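News > Gadgets > Robotics

Skosine has finally put a price on its hand-held gripper kit, and it's lower than I was bracing for. The Uvusow goes on sale in July at $690 a unit, with a carry case and 2 spare sets of finger pads thrown in. If you've been following this one as long as I have (I first wrote about it back when it was a sketch on a slide!), you'll know I had it pegged at double that.

The idea is the same as ever. You hold the gripper, you do the chore, and the recording goes off to train a robot arm. Drawers, shelves, tabletops, all the ordinary household stuff that arms still fumble. 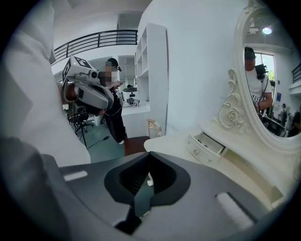
Rhona Forsyth, who runs sales over there, told me the first batch is 59 kits and that 31 of them are already spoken for, mostly by university labs. I asked about the battery, which was my big gripe with the loaner I tried, and she says the new one swaps out without a screwdriver. Good, my thumbs thank her.

I still have questions. The software license covers one year and she wouldn't give me a renewal price, and left-handed people like me are stuck with the trigger on the wrong side for now. Shaimaa El-Sayed on the design team says a mirrored grip is in the works but wouldn't name a month. I've put my name down for a review kit anyway, and I'll post the long version once I've had it for a couple of weeks.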